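Bellden Pool Care – Frequently Asked Questions

How often must I clean the filter?
In the season, once a week is enough for most home pools. After a storm, please check it the same day.

Do you sell the test strips?
Yes, in our shop in Laltwood. One box costs the same as on the price list.
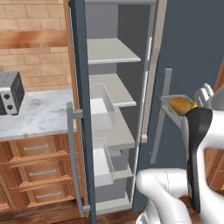 Last changed: 2018-10-05

Can I bring a water sample?
Yes. Take 500 ml from elbow depth in a clean bottle. Mr Carretero makes the test while you wait.

My pump is loud. What can I do?
Switch it off and look if the basket is full of leaves. If the noise stays, call us on extension 3408.

Do you work in August?
Yes, but visits must be booked two weeks before.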